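Why Do Friendships Change?

Maybe you have had the same best friend since you were very small. You know what sandwich they like, and they know you can't stand thunder. Then one morning they come to school talking about somebody new, and you get a funny, heavy feeling in your tummy, as if you swallowed a stone. Let's talk about that feeling, because a great many people have had it, including your teacher and very likely your grandma.

Last March we asked the children of Tudden and Codham to write to us about their friends, and we got 566 letters back (our poor mailbox!). In 97 of them, the writer said that a friend had made another friend and it hurt. So if it has happened to you, you have plenty of company.

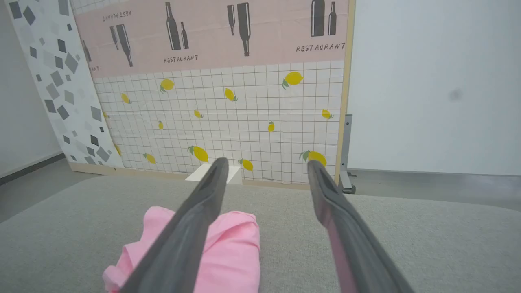 Teodor Strömberg wrote that he and his friend used to play Rillent every single recess, and then a new boy learned the rules and wanted to play too. I was mad at the new boy, he said, but he hadn't done anything, he only liked the same game as me.

The feeling Teodor had is called jealousy. It is a mix of sad, cross, and a bit scared, all stirred together like soup. It comes when we think we might lose something we care about. Feeling jealous doesn't make you a bad person. It just tells you that this friend matters to you a lot, and that is a nice thing to know, even when it aches.

Now, some people think liking is like a pie. If the new friend gets a big slice, there must be less pie for you. But liking doesn't get used up that way. Think of your own family for a moment — when a baby is born, the grown-ups don't take love away from the older children to give to the baby. They may be busier and a good deal sleepier, though, and that part can be hard. It's the same with friends. Your friend may have less time than before and still like you every bit as much.

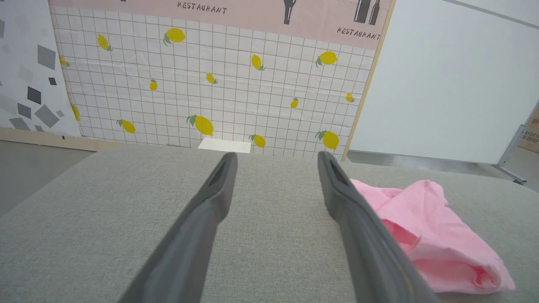
Pale gray fabric, up close.

What can you do when the stone feeling comes? You could start by telling your friend, in a quiet spot where you can both hear. Try using the word "I." If you say, "You always leave me out," your friend may feel scolded and want to argue. If you say, "I miss playing with just you sometimes," they know what you would like, and they can do something about it.

You can also try joining in. Games for three take a bit of practice, and somebody often ends up waiting, so it helps to swap turns.
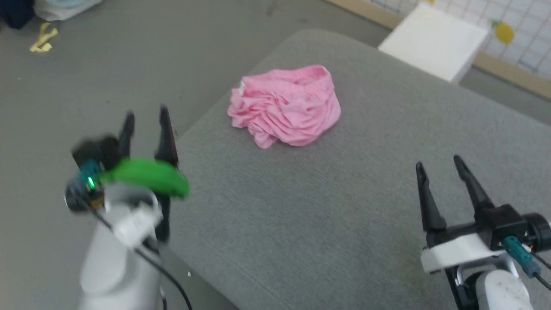 Sometimes, even when everyone is kind, two friends slowly start to like different things. One loves soccer and the other wants to draw dragons all afternoon. You might see each other less, and you can still wave and smile and remember the good times. And if someone is being mean to you on purpose, or the sad feeling stays for days, please tell a grown-up you trust.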